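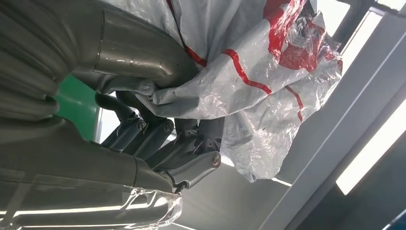

Teaching Robots to Handle the Soft Parcel

Jul 29, 2021

For most of the history of warehouse automation, the cardboard box has set the terms. It has flat faces, square corners and a stiffness that hardly changes from one box to the next. A suction cup can lift it and a camera can find its edges. The plastic mailer bag offers none of this. It folds, sags, slides over its own contents and reflects light in patches that shift with every movement. As retailers have moved more of their small orders into bags, the gap between what machines can sort and what people must still sort by hand has grown wider.

A research program at the Skadholm laboratory has spent the past two years on that gap. Its latest results, released this week as a technical report, describe a method called Iltusau, in which a robot with two arms learns to weigh and transfer soft parcels by studying recorded work sessions. The method does not depend on a model of how plastic film bends. It depends on a close record of touch and sight at the moment the fingers close.

The task is an ordinary one. Parcels arrive in a crate. Each must be placed on a scale, held still long enough for a steady reading, turned if its code cannot be read, and passed to a conveyor. A person who has done the job for a week hardly thinks about it. For a machine, each step contains a decision that earlier systems handled poorly: where to take hold, how hard to press, and when to let go.

The letting go proved to be the harder half. In trials of a previous controller, built on fixed grasp points, the robot picked up most bags without trouble but often failed to release them cleanly. Thin film catches between finger joints. It clings to smooth surfaces. A bag that has been released on paper may still be riding on the hand when the arm swings back for the next one, and the scale then reports a weight that belongs to no parcel. The Skadholm team found that errors of this kind, which were rare in tests with boxes, accounted for the largest share of failures with bags.

Iltusau treats the release as a skill in its own right. Cameras at the wrists view the film at close range, while a camera at head height follows the whole station. The two views are combined, and the system is trained to predict whether the bag will stay where it is put if the fingers open now. When the prediction is poor, the robot does what a person would do: it uses the other hand.

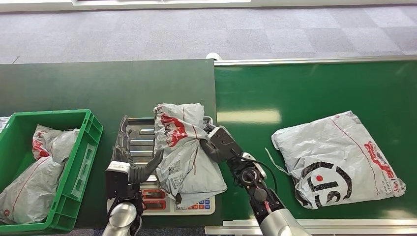 The second hand changed the design of the station as well as the software. Early layouts placed the scale to one side, within easy reach of a single arm. In the current layout it sits at the center, between the crate and the belt, so that both hands can work on a bag from opposite sides. The arms carry multi-fingered grippers in place of suction cups, a choice that added cost and made control more difficult. The report defends the choice on the ground that suction requires a patch of taut film, and a half-empty mailer may not have one.

Training began with demonstrations. Operators guided the arms through 166 full work sessions, using parcels of many sizes and fillings supplied through Restrepo, a regional delivery contractor that is a partner in the program. The operators were asked not to tidy their work. If a bag slipped, they recovered it and went on, and the recovery was kept as part of the record. The authors consider these recoveries the most valuable portion of the data. When they were removed and the system was trained again on the clean portions alone, it performed well until the first mistake and seldom completed the task after it.

The central result concerns that ability to recover. Over a series of evaluation runs with parcels the system had not met before, the share of runs that needed human help fell from 37 percent under the earlier controller to 6 percent under Iltusau. Most of the remaining failures involved very light bags, in which there was little for the fingers to feel.

The report is measured about what the figures mean. The robot remains slower than a trained worker. It was tested at one station, under steady lighting, with parcels from a single contractor. Bags with loose outer wrapping remain a difficulty, as the clear film is hard to tell apart from glare. The team also notes that weighing is a forgiving task in one respect, as a bag need only come to rest, and that packing bags tightly into a container would ask for more precise placement than the method has so far shown.

Some of these questions will be taken up in the next phase, which begins in September. The equipment firm Nonow will provide a second station with a different gripper, and the same recordings will be used to train it, with no more than 20 new demonstrations allowed. If the skill carries over, the cost of preparing a new site could fall a good deal. If it does not, the laboratory expects to learn which parts of the skill belong to the task and which belong to the hand.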